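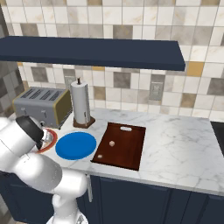

Courses > Capstone Projects > Group 6 > Final Report

4. Budget and equipment plan

Our department set aside $4,000 for an arm, and the first quote, from Devach, came in at $3,872. On paper that fits. I am not convinced. The quote leaves out the mobile base, shipping and spare finger pads, and the Tredier quote has the same gaps. King-fai Liao asked both sellers for a full price in November and got a brochure back.

We therefore did the planning in simulation first, using a kitchen counter with tableware, a toaster and a paper towel holder.

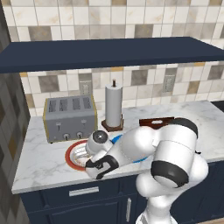

Reach is what worries me most. Both brochures give it as a single number, measured with the arm straight out, and a gripper pointing down over a dish gives up a good part of that. Trefor Lewis thinks the cheaper arm would manage if the base parks close to the cabinets. Maybe, but rendered plates don't slip, and we have no test on real ones.

Our request is to hold the purchase and rent for 2 weeks from Hlongwane. If the rental can't lift a plate off a real counter, the rest of the budget should stay where it is. Rental terms are in Appendix B.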